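Project Report: Our Visit to the Zovum Open Day
Robotics Elective, Spring Term
Submitted April 30, 2023

1. Why we went

The course handout says every group must "observe an automated or semi-automated process in its working environment." Our first choice was a bottling plant, which did not answer our emails. Our second choice was Zovum, which answered in four minutes and offered us lunch. The open day was in February and the sandwiches were fine.

2. What Zovum does

Zovum works on household handling tasks, meaning the jobs that make people sigh before they start. They had three stations running:

Fluden, a wheeled base with one arm, which sorts cutlery. It managed 80 pieces while we watched and put one spoon with the forks. The spoon was discussed at length.

Ganero, the planning software. This was a laptop on a stool. We were told it was the most important thing there, and we believe it, but it drew no crowd.

Deschamps, the cable project. Deschamps has no robot yet. It has a pile of tasks done by hand and recorded, so that a two-armed system can later be trained on them. The library stood at 2354 recordings when we visited.

3. The cable station

We spent most of our time here, partly for academic reasons and partly for the chairs. Cables are a bad subject for a robot. A mug stays mug-shaped when you lift it. A charging cable changes shape every time it is touched, and the far end does something you did not ask for. Our group had planned to cover this in one paragraph of our proposal under "minor difficulties." We have since moved it.

The task is to free a cable, coil it and put it in a box. Each hand has its own job, and the jobs swap without warning. We tried to write down the steps as a flow chart and gave up after the second page, when one of us noticed that every arrow led back to "pull gently."

We each had a go. Our best time for one cable was 50 seconds. The staff were polite about it.

Cable handling at the Deschamps station:

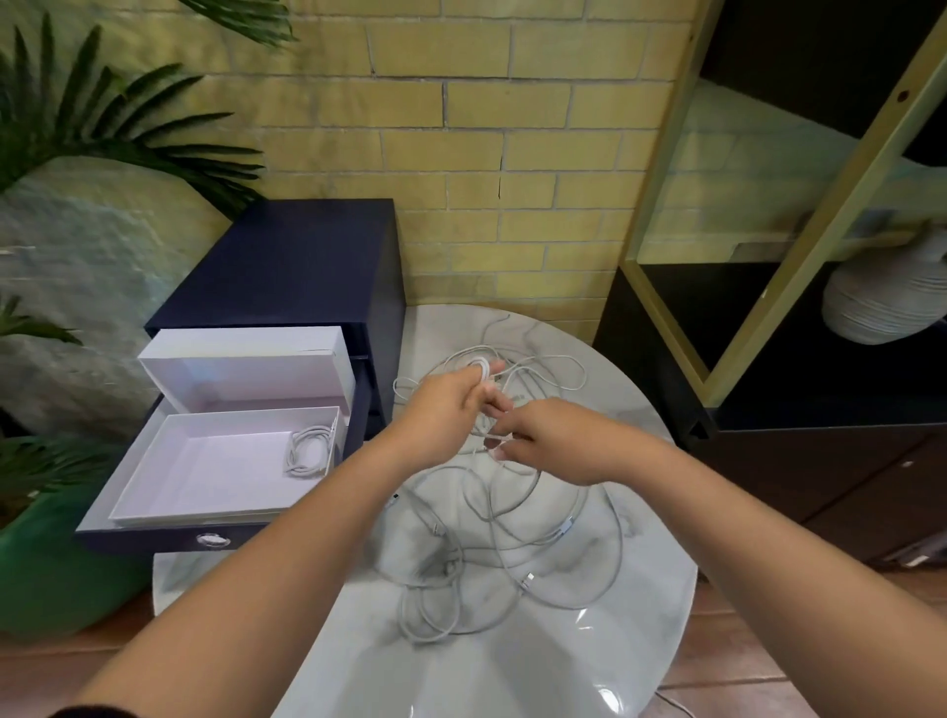
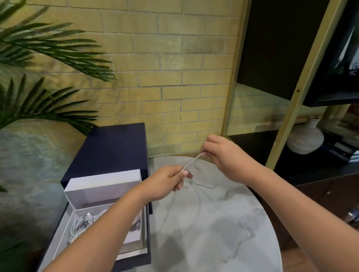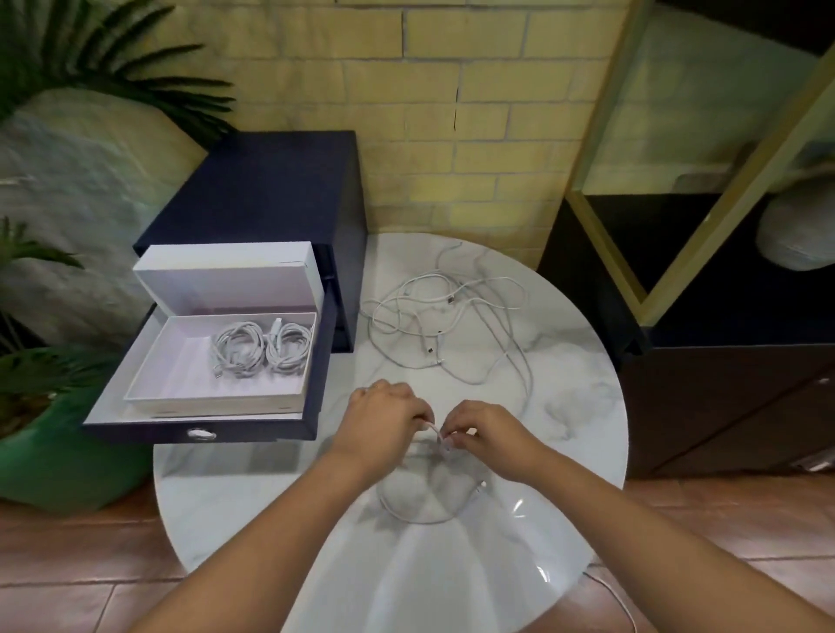 4. A question we asked

How many recordings does a robot need before it can coil a cable by itself?

It depends on how much the cables and the starting tangles vary. The staff told us that 100 good recordings can be enough for one cable laid out the same way each time, but a mixed heap needs far more, and they did not want to promise a number.

5. What we would change

Our own gripper project will now use rope, which is thicker and forgives more. We also need a second arm, and the budget form for that is attached separately.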